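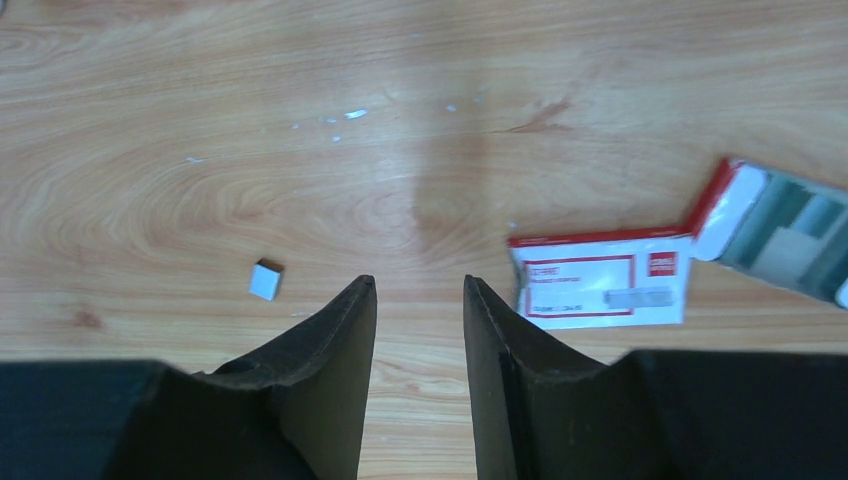
Wood grain, table top

Trirkthorpe Neighbors Board > Town Talk > Curfew at the Mulligan center?

PorchLightPat
Started 07/10/2022

Hi all, I've been going back and forth on whether to post this, but I'd rather hear from folks who live here than keep stewing on it by myself at the kitchen sink. By now most of you have heard what happened at the Mulligan shopping center after the fireworks. A big crowd of teenagers came in through the food court doors, there was a lot of running and yelling, a display at the sunglasses kiosk got knocked over, and the stores pulled their gates down early. My daughter was working the pretzel counter that night and she came home pretty rattled, though she's fine and went back for her next shift like a champ.

Now the center wants a rule that anyone under 18 has to be with a parent after 5 p.m., every night of the week. There's a petition going in favor of it, and the last time I looked it had 1,915 signatures with a goal of 2,000. There's a second petition against it with 985. I have not signed either one, and I'm hoping you can help me make up my mind.

gus_on_bornlow
Pat, so glad your girl is all right! Please tell her the folks on Bornlow Street are thinking of her.

I signed the first one and I'll tell you why. I've been going to that center since it had the fountain in it, and I used to walk laps there with my wife in the evenings when her knees were bad. This isn't the first time. There was the business in April with the shoe store, and before that the thing in the parking garage that never made the paper. Each time we're told it was a one-time deal. I don't think these are bad kids, I really don't, but when that many of them show up at once with no grown-up in sight, somebody is going to get knocked down, and at my age I don't bounce.

quiltsandcoffee
Gus, I hear you, and I don't want you getting knocked down either. But every night of the week? My grandson is 16 and he goes over there after practice to eat a burrito and wait for his ride. He's polite as can be (he holds the door for people, I've seen it). Under this rule he'd be standing out at the curb in the dark come winter, and I can't see how that makes anyone safer.

I signed the second petition, so I'm one of the 985, and I'd be happy to talk with anybody who went the other way. No hard feelings, I bring the same lemon bars to everyone.

tallmike_72
Were any of you there? I was. I was in line for a phone case and I'd say most of those kids were just following along to see what the fuss was. They'd all seen the same post telling them to show up. The ones doing the knocking over were a handful up front, and the rest were holding up phones. Once security asked them to clear out, they mostly cleared out. I've seen worse at a post-Thanksgiving sale, and that was people my own age going after a television.
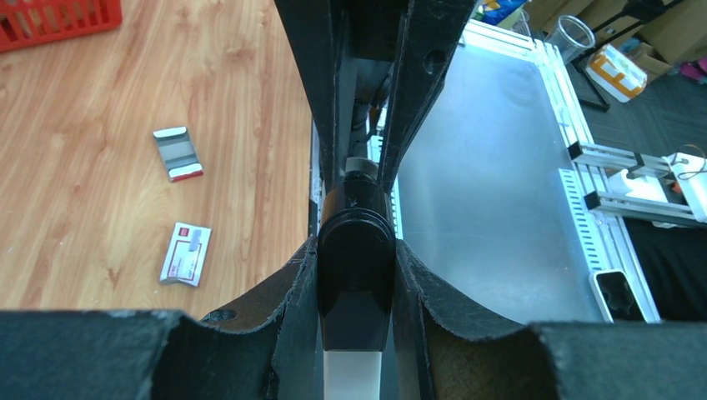 I'm not saying it was nothing. A lady near me was crying and I walked her out to her car, and she was still shaking when she got her keys out. All I mean is that the story has gotten bigger every time I've heard it. Last week a fellow at the gas station told me there had been a riot with windows smashed from one end to the other, and I had to tell him I'd been standing right there and every window I walked past was in one piece.

gus_on_bornlow
Fair enough, Mike, and good on you for walking that lady out. I wasn't there, I only know what my neighbor told me, and she does like to tell a story. But I'll stick to my guns on the rule. A handful up front is plenty if you're the one running the kiosk. That fellow had to pay for his own stock.

retired_bus_driver
I drove the Clostis route for a good long while, and that's the bus most of these kids take, so let me put in a word. When school let out I'd have a full load of teenagers and it would be as loud as a henhouse. What worked for me was knowing them. I knew who had a test coming up and who was sweet on who, and when one of them started acting up, I'd look in the mirror and say his name, and he'd sit down. The center used to have guards who did that. There was one by the east doors who'd been there forever and could have told you every kid's grade in algebra. Then they switched to the outside company and now it's a different face every month.

I'd put the money back into that before I'd put up a sign. A sign doesn't know anybody.

PorchLightPat
Oh, I remember the guard by the east doors! She once found my son's retainer in a tray at the food court, went digging for it herself with gloves on. I hadn't thought about her in ages.

quiltsandcoffee
Bus driver, that is just exactly it. I wish you'd say that at the public meeting.

mallrat_mom
I'm going to be the grump here, I guess. I manage a store at Mulligan (I won't say which) and I've got two part-timers who've asked not to close anymore. It's lovely to talk about the old guards, I liked them too, but I have to staff a register next weekend. The other center over in Clostis put in an evening chaperone rule, and the manager I know there tells me her evenings are calmer and the families came back. I'd be fine with a softer version, weekends only, with a pass for kids who work there or are waiting on a ride. But please don't tell me it's all rumor. I had 3 girls hiding in my stockroom that night, customers, not employees, and they were no older than the ones doing the running.

tallmike_72
That's a fair knock and I take it. I shouldn't have made it sound like a lark. I hope those girls got home okay.

mallrat_mom
They did, thank you. One of the dads came back the next day with a box of donuts for us.
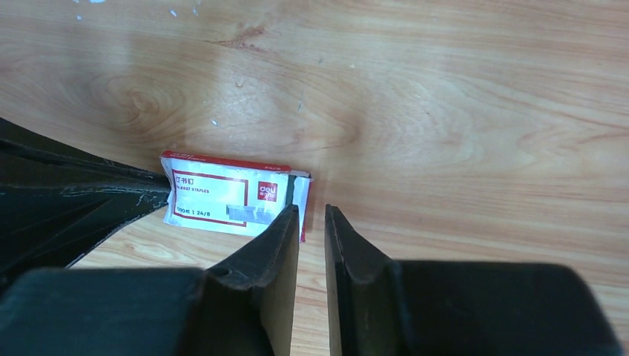

And I should say that same dad told me he's against the rule! So there you go. He thinks the girls ought to be able to go look at earrings without him trailing behind, and I couldn't really argue with him while I was eating his donut. What I'd like is for the owners to sit down with the people who work there, the parents, and a few of the kids too, and work out the hours together before they print anything. So far all we've gotten is a flyer.

gus_on_bornlow
I could live with weekends only. I'd want it to start later than 5, too, since that's suppertime and half the families are just there for pizza. Don't anybody faint.

quiltsandcoffee
Gus! I am printing that out and putting it on the refrigerator.

I'm still against it, for the record, even on weekends - I think once you have a rule like that it tends to spread. But I'd sure rather argue over weekends than over every night.

retired_bus_driver
Does anyone know if the meeting is at the library or the grange hall? The flyer in my door says one and the town page says the other.

PorchLightPat
Library, I called this morning. Upstairs room, and they said the elevator is working again, so Gus, no excuses. I still haven't signed anything, but I feel a good deal better about going than I did when I started this. I'll bring the big coffee urn if somebody else can bring cups.

quiltsandcoffee
I have cups left over from the church supper. Lemon bars too.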